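2 Oct 2026

Long one. Writing this on the bus so it'll be choppy.

Got in before the heat came on, restarted the logging machine, lost the first stretch of the morning to a clock that had drifted again. The hand stream and the head camera stream have to agree or the whole touch analysis is garbage, and they did not agree. Found it in the end. Same setting as in June. I wrote myself a note in June telling me exactly where it was and then didn't read the note. Of course.

Then finally the real thing — the touch-first protocol. Idea is dead simple, which is why I keep having trouble defending it in writing. Before the hand tries to grasp anything it puts one fingertip on the object and presses, lightly, and the policy gets that press as an extra input. How much does it give, how fast does it push back. The old way it just looks and closes. Soft things get squeezed, slippery things shoot out, and you get a nice confident failure every time.

So 2 conditions, same objects, same bowl, order shuffled by the script so I can't cheat for the one I like. The planner is still the Salem build. I wanted the newer one but changing the planner in the middle of a study is how you end up with a study nobody can read, me included. 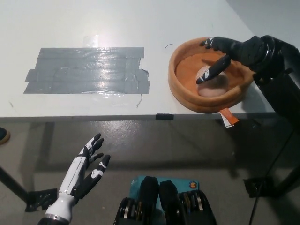

The press threshold is the part I'm least happy about. Too light and the sensor noise eats it. Too firm and you've basically shoved the object before you've learned anything about it, so the grasp that follows starts from a different place than the camera thinks. I set it by hand at the start of the study and I've been living with it. Should have swept it properly. Put it on the list under limitations, where it will look very modest and grown up.

Total stands at 642 trials now, both conditions together. Went through the failures over lunch (crackers, forgot my actual lunch). Press-first is ahead on the soft objects, clearly enough that I stopped squinting at the plot. On the hard ones no difference I'd put money on. That's sort of what you'd hope for — if it had helped on everything I'd suspect a bug.

11 trials I had to throw out, all from the clock thing, all flagged before I looked at the outcomes. Wrote that down in the log with the reason. Past me would have just deleted them and felt fine.

The Hendemex reviewers want to know if the gain is from the touch or just from the hand slowing down. Annoying becuase it's a good question. The press adds a pause, and a pause by itself might help the camera settle. So I need a third condition: go there, hover, wait the same time, don't touch, then grasp. Should be easy to add. Famous last words. Called it "hover" in the config and then spent ages wondering why nothing ran, I had typed "hoover."

Benis data still not copied over. Drive is full agian. Mundska is the next place this has to run and their table is a different height, so all my approach angles need redoing, ugh, not tonight.

Tomorrow: hover condition, short pilot, check the fingertip zero before AND after. Bring lunch. My stop.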